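The Ollwood Debate

The Ollwood Debate is an anonymous comic poem in Middle English, usually placed in the first half of the fifteenth century. It has 17 stanzas of nine lines each and records a quarrel between a miller and a ferryman over which of them has the better right to the river that runs past the village of Ollwood. The quarrel is heard by the village reeve, who falls asleep during the second speech and gives no judgment. The poem belongs to the large family of medieval debate poems, in which two speakers (often birds, seasons, or parts of the body) argue a point before a judge or in front of the narrator.

The title is modern. Neither of the manuscript copies with an intact opening gives the poem a name, although the Trustano copy has the words "of the mylner and the feryman" in a later hand beside the first line. Older catalogs list it under that phrase or under its first line, "As I me lened upon a style."

Manuscripts

The poem survives in three manuscripts. None is thought to be a direct copy of another.

The Trustano manuscript (T) is a paper volume of mixed English and Latin items that takes its name from an early owner. It holds more than 3,000 lines of English verse, most of it religious, and the debate stands between a prayer to the guardian angel and a set of rules for finding the date of Easter. The text is complete. The scribe wrote a regular, rather cramped hand and marked the end of each stanza with a small red paragraph sign. Rhyming lines are joined by brackets in the right margin for the first four stanzas, after which the brackets stop.

The Promum manuscript (P) is a parchment household book. It contains recipes, a table of weights, and copies of letters, along with a small group of comic poems. P lacks the final stanza, and the lower half of the page is blank at that point, which suggests that the scribe's source was also defective. Its spelling is more northern than that of T, with "kirk" for "chirche" and "swilk" for "swich" in several places where the rhyme is unaffected.

The third copy, known as the Chang leaf (C), is a single damaged leaf recovered from the binding of a later account book. It preserves stanzas 3 to 9 with losses along the outer margin. Where it can be read, C agrees with P against T in most small matters of wording, but it shares with T the order of the ferryman's arguments.

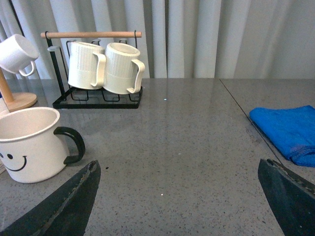 Date and dialect

No line of the poem refers to a datable event. The handwriting of T and C gives a latest possible date but says little about when the text was composed. Attempts to narrow the range have relied on vocabulary, mainly the legal terms used by the miller, and on the treatment of final -e. The meter works best if final -e is sounded in a few fixed positions, such as weak adjectives before a noun, and is silent elsewhere. That pattern is consistent with a date in the first half of the fifteenth century, though it does not rule out a slightly earlier one.

The rhymes point to the Midlands. Words with Old English long a rhyme on an o sound throughout, which excludes the far north, and the present plural of verbs ends in -en. The northern forms in P are therefore best explained as the work of a copyist. A more exact location has been proposed on the basis of a few rare words for river gear, but most of these also occur elsewhere, and the evidence is thin.

Ollwood itself has not been identified with certainty. The name appears in all three copies (as Ollewode, Olwod, and Olwode) and may be a made-up one. The landscape is described in general terms – a mill, a weir, a landing place, a church within hearing distance – and could fit a great many villages.

Form

Each stanza consists of eight longer lines rhyming ababbcbc, followed by a short ninth line. The short line has two stresses and rhymes with the c lines. It normally completes the sentence of the stanza, but in the speeches of the ferryman it is often used for an insult.

Stanza linking is used in places. The last word of the short line is picked up in the first line of the following stanza, sometimes in a changed sense. For example, the miller closes one stanza with "by ryght," meaning "lawfully," and the ferryman opens the next by telling him to turn "ryght" about and go home. The linking is regular in the early stanzas and lapses once the reeve has fallen asleep. Some editors have treated the lapse as damage done in copying. Others regard it as part of the design, on the grounds that the speakers have by then stopped listening to one another.

Alliteration is frequent and follows no fixed scheme. It is heaviest in the miller's first speech, where three alliterating words in a line are common.
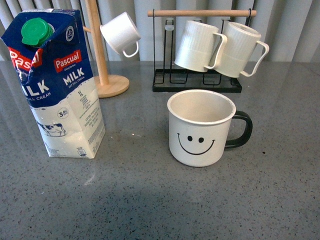
Milk carton, mug tree, wire mug rack and smiley-face mug.

Summary

The narrator, resting at a stile on the morning of a feast day, hears shouting from the riverbank and hides behind a hedge to listen. A miller has closed his sluice, and a ferryman, whose boat is now sitting in mud, has come to complain. Neither will give way. They agree to put the case before the reeve, who has come to the river to wash his feet.

The miller speaks first. He claims the water by long use, by his rent, and by the needs of the parish, which would have no bread without him. His language is full of legal terms, several of them used wrongly. He says that he holds the river "in fee tayl and in fee hed" and that his grandfather was "seysed" of it, which the ferryman takes to mean that the old man had a fever.

The ferryman replies that he carries the priest to the sick and the bride to the church, and that a parish can live longer on oats than it can without either. He accuses the miller of false measures and a heavy thumb. The reeve begins to snore during this speech, and the narrator remarks that the sound was much like that of the millstones.

The second exchange is shorter and rougher. The speakers trade a stanza each, then half a stanza, and finally single lines. The ferryman threatens to open the sluice. The miller threatens to raise his charge for grinding. The church bell rings, the reeve wakes, says that both men have spoken well, and asks who is going to carry him home. The last stanza, found only in T, has the narrator leave by the bridge. The existence of a bridge has not been mentioned before this point, and it makes the ferryman's case for his own usefulness a good deal weaker.

Sources and related texts

No direct source is known. The poem shares its basic plan with many debates in Latin, French, and English, including those in which the judge is absent, undecided, or appointed only as the text ends. The sleeping judge is less common. The opening, with a narrator who overhears a dispute by chance, is conventional, as is the feast-day morning.

The miller and the ferryman are both drawn from estates satire, the branch of medieval writing that lists the faults of each trade and rank. Dishonest millers are found across the period, and the thumb pressed on the scale was proverbial. Ferrymen appear far less often, and the poet had fewer stock charges to make against this one. The miller is reduced to calling him damp.

A connection with village drama has been suggested, chiefly because of the rapid exchange of single lines near the end. There are no stage directions or speech headings in any copy, and the narrator's remarks would be awkward in performance. A reader using different voices remains possible.

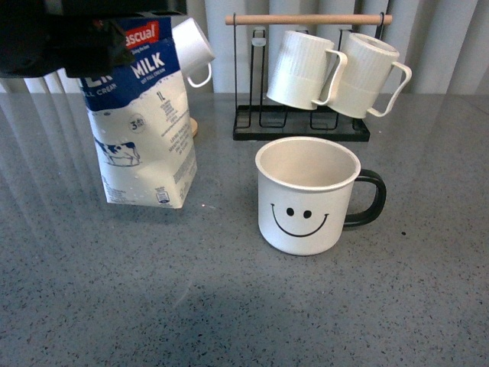 Photo: Nivaldo Holanda

Interpretation

Early commentary treated the debate as a simple joke at the expense of two tradesmen. Later studies have paid more attention to the law. Rights over running water were a common cause of disputes in manor courts, and the miller's claims, though badly phrased, are in outline the kind that a court would have considered. On this reading the errors in his terms are aimed at laymen who had picked up courtroom language at second hand. The opposite view holds that the joke is on the terms themselves, which sound no more foolish in the miller's mouth than they did elsewhere.

The bridge stanza has caused the most disagreement. Its absence from P, and the loss of the corresponding part of C, mean that it rests on T alone. Its rhymes are sound and its language matches the rest of the poem. Against it are the lack of stanza linking and the use of the word "brigge," found nowhere else in the text. Hạnh Đỗ accepts the stanza as original and reads the whole poem as leading up to it: the two men have argued over a crossing that the village does not need. Those who reject it prefer to end with the reeve's question, which closes the P text on a complete sentence.

Editions

The first printed text followed P and therefore ended one stanza early. It also changed the spelling and left out two of the ferryman's insults. Later editions have generally used T as the base, with readings from P where T fails to rhyme.

Đỗ's edition prints T and P on facing pages and gives the Chang leaf separately, with the missing line ends left blank. An online version was released on Friday, August 17, 2018, and a corrected text followed in December. The corrections mainly concern stanza 3, where a hole in the leaf had been taken for a mark of abbreviation, and the glossary entry for "were" in the sense of "weir."

See also

Debate poetry
Estates satire
Household books
Manor court
Stanza linking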